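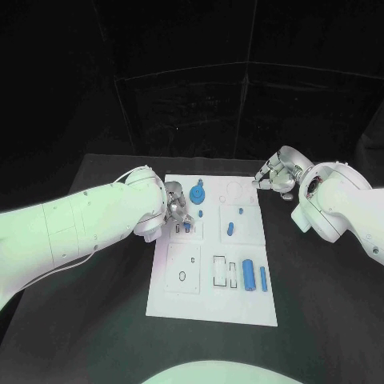 Moving our town association's website to the municipal data center – what should we ask first?

Asked in: Hosting and Servers

Hi all! I look after the website for a local history association in Stirnau. We've been on a cheap shared hosting plan with a private company for ages, and last month we got a letter from the district saying that every group that gets district funding can (and "is strongly encouraged to") move its site to the new shared data center in Stinitz. The reason given is security. A few small sites in the area were broken into over the winter and started sending visitors to fake pharmacy pages, so I get where they're coming from.

I'm pretty excited about this, to be fair. Free hosting, backups done by people who know what they're doing, someone to call! But I have never moved a site before and the letter is two pages of very general language. What we have:

– a WordPress site with 800 pages and posts, a lot of them scanned newsletters
– 5 email addresses on the same domain
– a sign-up form for the walking tours, which goes to one of those addresses
– a domain name registered through the current host

The district wants an answer by the end of July. What should I ask them before I say yes? And will our email stop working while this happens? That's the part my board keeps bringing up.

Thanks so much in advance, this forum has saved me more than once.

Answer 1 (accepted)

Oh, this is a fun one, and you're asking at the right time, before anything has been signed. I helped move three small sites into a shared public data center and I'd do it again. It went well for two of them and was a bit of an adventure for the third, so let me give you the questions I wish I'd had.

Start with email, like your board says. A lot of public data centers host websites only and want nothing to do with your mailboxes. The letter will say "web presence" or something like it, and you find out in the last week that mail was never included. Ask in writing: do you host mailboxes for our domain, yes or no? If no, your mail can stay where it is or go to a separate mail provider, and that's fine. Website and mail are separate entries in your domain's DNS. You change the A record to point to the new web server and you leave the MX records alone. Mail keeps flowing the whole time. Take a screenshot of every DNS record before you touch a thing, including the TXT ones, they look like gibberish but your mail gets marked as spam without them.

Do check the sign-up form though! The form sends from the web server, so once the site is on a new machine the old SPF record won't cover it. Ask them what address range the server sends from or whether there's a relay you should use.

Next, the domain. Move the registration away from your current host or at least make sure the association is listed as the owner. Don't cancel the old hosting plan until that's sorted. This was the adventure on my third site – the plan was canceled, the domain was bundled with it, and we spent 2 weeks getting it back.

Other things to ask:

Who updates WordPress and the plugins, you or them?
How often are backups made, how long are they kept, and can you download one yourself?
Which PHP version do they run?
Is there a test address where you can look at the copied site before going live?
Do you need a VPN or a special login to get into the admin area from home?
How do you leave again if the funding stops? 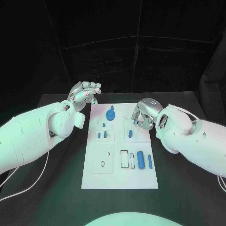

Two robot arms over a task board.

That last question feels rude but they're used to it. Ours had a one-page exit procedure ready to go.

For the actual move, lower the TTL on your A record to 300 a day ahead, copy files and database, test on the temporary address, then switch. Keep the old site up for a week or so afterward. With 800 pages you'll want to run a link checker too, because scanned PDFs love to hide in odd upload folders. You're going to feel great when it's done!

Answer 2

just use Protolora, the migration plugin. click export, click import, done. took me 5 minutes

Comment: The free version wouldn't take my upload folder, too big. With that many scans I'd ask the data center if they can pull the files over SFTP.

Comment: ok fair, mine was a small site

Answer 3

Agree with nearly all of the accepted answer. I run a choir site that moved to Stinitz in spring, so a few local details.

They don't do mailboxes. We kept ours where they were and nothing broke. You do get a test address, and they leave it up as long as you like. Admin logins need a second factor, an app on your phone is enough, no VPN. WordPress core is updated for you, plugins are on you, and if a plugin has a known hole they switch it off and write to you afterward. That happened to our calendar on the evening of a concert, so put a mailbox that somebody reads on the contact form.

The help desk picks up until 3 in the afternoon and they're lovely. Have your domain name and the reference from the letter ready. Ask for the checklist for associations too, it's much better than the letter and I have no idea why they don't send it along.

Follow-up from the person who asked

Thank you, thank you! I called this morning and got the checklist by email before lunch. Mail stays with the current host, and the domain turned out to be in the name of our old webmaster's company, Sebastian Web Service, so I'm getting that transferred first. PHP is newer than what we have now and one gallery plugin complains about it on my test copy. Will open a separate question for the gallery.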